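November, a little after 9 in the morning, tea already cold

Picked up the 017 pair from the shelf again. Bastien left a sticky note on the case that just says "feels crunchy??" with an arrow, and the arrow points at the handle of the other case, so I opened both to be sure. It was 017 all right. Squeeze the trigger slowly and there's a little grainy step about halfway through the travel, then it goes smooth, then you feel it again on the way back. Squeeze fast and you'd never notice. On thick cloth I bet you'd never notice either, but for anything thin the fingers would hop at exactly the moment you want them to creep.

First guess was the linkage pins. Took the back shell off (three black screws, and please use the good cross-head driver, the heads are soft and somebody has already chewed the lower left one a bit). Pins were fine! Clean, a hint of grease left, no play I could feel. Second guess was the slide, and there it was: gray lint packed into the front end of the rail, rolled up tight like felt. I got it out with a wooden toothpick and a strip of tape. It's the same stuff we find after every week of laundry. Wiped the rail dry, one thin smear of the Prolow grease, worked it back and forth until it felt like nothing. Crunch gone.

Then I got carried away and did the other one of the pair too, which had less lint but a finger screw that turned under almost no torque. Nipped it up. Note for Prakash: the thread lock on that one is finished, I only had the purple bottle and it's dried out at the neck, so it's in there dry for now. Please order more.

**Fingers.** Both sets are the yellow ones. Tip faces have polished themselves shiny on the inside edge and they're starting to skate on smooth fabric. I scuffed them with the gray pad, light strokes across the width, and closed them on a slip of printer paper. It holds now, before it slid straight out. If you scuff them, do both of a pair or the cloth creeps toward the smoother side. Learned that one the annoying way last spring.

**Gap.** With the trigger fully squeezed the gripper that had the crunch read 2 mm open in Ploslow when the tips were clearly touching. Re-zeroed it. It came back right three times running and then I unplugged it, went for a fresh tea, plugged it back in, and it was still right. So I think the lint was stopping the slide short of home and whoever zeroed it last zeroed it on the lint. Which would explain why the recordings from that pair have looked slightly off to Khalil ever since he started trimming them.

**Windows.** Cleaned the round sensor windows on both bodies with the microfiber and one breath each. No alcohol on these please, Leonidas, I know it works on the Drakeo arm but the rims on these are glued and I don't want to find out. There was a thumbprint right in the middle of one of them, a beautiful one, you could have framed it.

After lunch we took the pair out to the bedroom for a proper cloth session, mat on the bed, clothes out, the usual.
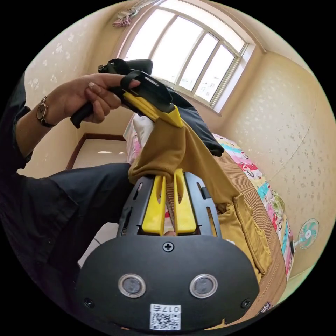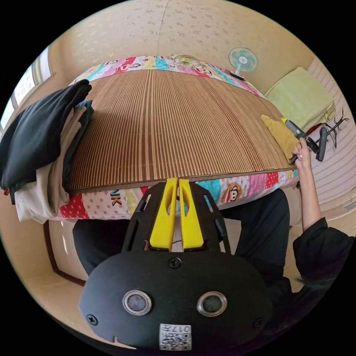
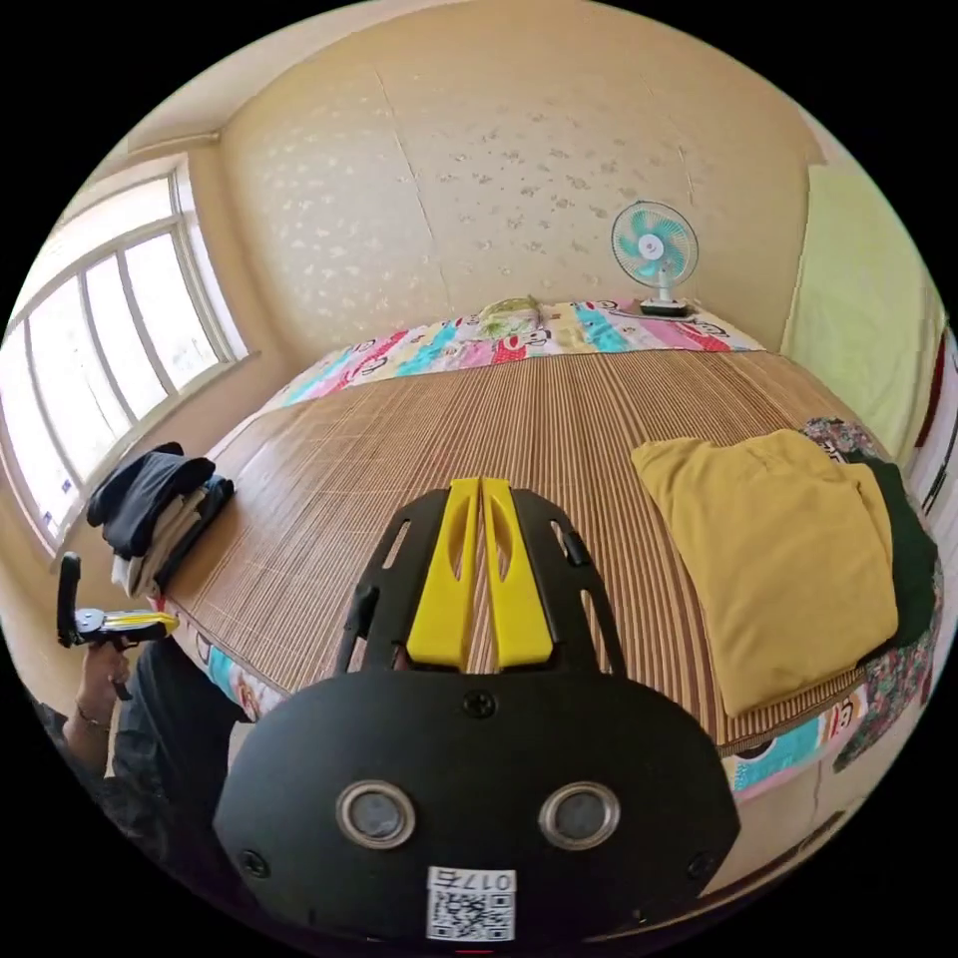
Anyway, the trigger. It stayed smooth right through, no step, and I kept asking in case it crept back. The recorder logged 47 takes and Ploslow threw out a handful for tracking loss, all close together, all late in the session. My money is on the window light. The sun comes round low at this time of year and hits the glass hard, and I've seen the same thing with the other pair. Next time I'd like to start earlier in the day and see if that bunch of dropouts goes away. Changing the exposure cap is the other option but then we have to redo it for every room and I'd forget.

Pulled one take at random and stepped through it with Khalil, 403 samples of finger gap from start to finish. The curve is lovely now. Before the cleanup there was a flat shelf in every single close, you could lay a ruler on it. He wants to go back and flag the old takes that have the shelf, and I said fine but don't delete anything until Ginette has had a look – she may be able to correct the offset if it's constant. I don't think it's constant. Lint grows.

Things I noticed while putting it all back:

- Case foam has a tear by the left gripper's handle. Not hurting anything yet.
- The sticker with the code is lifting at one corner on one of them. Pressed it down. If it comes up again we need to reprint, and match the number to the side, no mixing them up like we did with Barbosa's spare.
- Long hair plus slide equals trouble. Tie it back if you're the one recording. I say this as a person with long hair.
- The USB cable in the lid pocket is the flaky one. I've tied a knot in it so we stop using it, and it can go in the bin once there's a replacement.

**Lint interval.** We had it down as once a month. That's fine for kitchen work and hopeless for clothes. I'd say every 20 hours of cloth, toothpick and tape only, shell off, no need to regrease unless it looks dry. Takes me a quarter of an hour with the radio on. Bastien thinks we could print a little brush seal to go in front of the rail and I'm all for it as long as it doesn't add drag. He's going to sketch something on the old shell in the parts drawer (the cracked one, not the good spare!).

Don't blow the rail out with canned air, by the way. I tried it this morning before I got the toothpick out and all it did was push a wad further down toward the encoder, and then I had to go fishing with the bent tweezers.

Still to do: thread lock on that finger screw, a second zero check tomorrow from cold, cable. 017 is back on the shelf with the charger in, lights green on both when I left. Bastien, your sticky note is in the notebook, I liked the arrow.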